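Home-Built Robot Arm Heads Out of the Workshop

Aug 13, 2021

The robot arm that Serpil Işık has been putting together at Brurnell, the shared workshop on Willems Street, is finally running in a real apartment, and the people who watched it grow from a box of motors could not be happier!

Işık started the build last December with a secondhand base, a pile of bearings and a notebook full of sketches. She named it Tollex after the hardware store where she bought her first bag of screws. Since then she has redrawn the wrist three times, burned out one power supply and spent around 200 evenings at the corner bench, usually with somebody leaning over to ask how it was going.

The latest version carries a two-finger gripper and a small camera at the wrist, so she can see what the arm is facing while she steers it from a laptop. Everyday rooms are the part she is most excited about. A workshop bench is flat and evenly lit, she says, and a home has glass doors, glossy floors and big appliances in awkward corners.

"I want to drive it up to ordinary things and see what it sees," Işık said. "Every doorway teaches me something about the wrist."

The parts have cost her a little under $2,000 so far, and she plans to post the drawings on the Brurnell notice page once the cable routing is tidied up. An open bench night with the arm is coming up as well, with room for 20 people (bring a laptop if you want a turn at the controls).

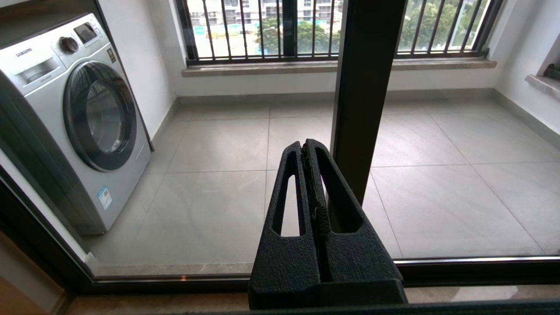 What does a beginner need to start building a robot arm at home?

A few hobby servos, a controller board, a suitable power supply and basic hand tools are enough for a small first arm.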